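Filed under: Workshop notebook / Doors and glass

Sunday, February 10, 2019

White door with the reeded glass. Spent most of the morning on it with Emil. He wants it finished before the Istby order comes in, and I want it off the list.

Went over the paint on the frame first. Two small chips low down on the solid panel, filled and left to set. Sanded with 300 by hand, no machine near the glass. The old paint is thicker than it looks and clogs the paper fast - knock the dust out often or it starts to drag.

Glass next. Dry brush along the flutes, top to bottom, then a damp cloth wrapped around a thin stick. Going across the flutes just pushes dirt into the grooves. Silvan asked if we could take the panes out and soak them. I said no. The wavy divider between the small pane and the large one is painted in tight and I don't want to break that line.
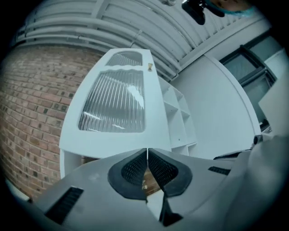
Latch

Brass, near the upper right corner, gone a golden brown. Hala likes the color and so do I, so no polish. Cleaned with soap and a soft toothbrush, paper tucked behind it to keep the white paint clean. One screw was loose. The slot is worn, so use the wide driver and lean on it.

Still to do

- Second coat on the filled spots, thin, small brush.
- Check the lower edge of the large pane for rattle. I heard something when Emil shut the door hard, could be a dry bead of putty.
- Ask Ambros if he kept any reeded glass from the Drestham job. He had nearly 22 offcuts on the rack at one point, and a spare piece in this pattern would be good to have.
- Price stays as agreed with Uriel, 2,000 with fitting. The latch is included.

Putty is on the shelf over the sink. The lid doesn't seal well, so put the bag over it.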